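Kollbridge releases Clekard 4 with reworked wrist-camera perception and grasp planning

Mixed containers, film-wrapped rolls and translucent tubs now handled by a single planning pipeline

MAY - Kollbridge has released Clekard 4, the latest version of its software for picking and sorting with robot arms. The release replaces the previous grasp planner, adds a new segmentation stage for wrist-mounted cameras and changes the way the controller handles contact during the final approach. It is available now to all licence holders.

Clekard runs between the camera driver and the arm controller. It takes colour images from the wrist, estimates where each item stands and how it is turned, and passes a grasp pose and an approach path to the arm. Earlier versions ran these steps one after another and planned once per pick. Clekard 4 plans continuously while the arm is moving and can correct the grasp pose until the fingers begin to close.

The main work in this version concerns items that are hard to outline from a single view. Glossy black film gives few stable edges, and its highlights move as the camera moves. Translucent tubs show their contents through the wall, which led the old segmentation stage to split one tub into several objects. The new stage tracks each outline across successive views and merges regions that move together.

"We had a planner that did well on boxes and badly on most of what people keep in a cupboard," said Tyyne Halonen, head of perception at Kollbridge. "The rolls were the worst. A roll of bin bags has a loose outer layer, and the old version would often take a wrinkle for the edge of the object and aim for that."

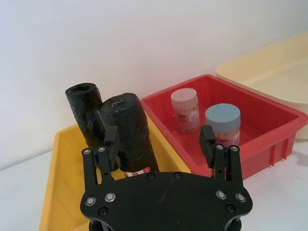 Development tests used a fixed set of household goods in open trays and bins, with the arm starting each pick from a randomised pose. The set was run for 1664 picks on the release candidate. Each pick was logged with the camera stream, the planned path, the joint currents and the reason for any abort. The logs are supplied with the release in the same format that the software writes in normal use, so that integrators can replay them on their own machines.

Container walls are now treated as part of the planning problem. In Clekard 3 the user had to enter the dimensions of every bin by hand. Version 4 fits a rim and wall model from the camera views and checks both fingers, the linkage and the mounting plate against it. Where a tall-sided bin leaves too little room for the linkage, the planner tilts the wrist or chooses a higher grasp. If neither gives enough clearance, the item is skipped and reported.

The control loop for the final approach has been rewritten. Pose corrections are sent to the arm at 40 Hz, and the fingers close in 2 stages: a slow move until contact is detected on both sides, then a hold at the set force. Force limits can be set by item class. For soft goods the controller also limits how far the fingers may travel after first contact.

"Most of the customer requests we get are about the last few centimetres," said Eetu Laitinen, who leads the control group. "People want to know why the arm stopped, and they want to change one value and try again. That is what the new inspector is for."

The inspector is a desktop tool that shows the planned path, the fitted container model and the state of the controller on a common timeline. Parameters can be edited there and tested against a recorded pick before they are sent to the arm.

Integrator Mäkelä has used the release candidate on its kitting cells and will move them to the full version during the summer. A driver for the Gunden range of arm controllers is included as a preview and does not yet support the two-stage close.

Configuration files from Clekard 3 can be converted with the supplied migration script. Hand-entered bin dimensions are kept and take priority over the fitted model until they are removed. Clekard 3 will continue to receive fixes, but no new features are planned for it.

Release notes, driver lists and the test logs are available from the Kollbridge support portal. Press enquiries should be sent to the Kollbridge communications office.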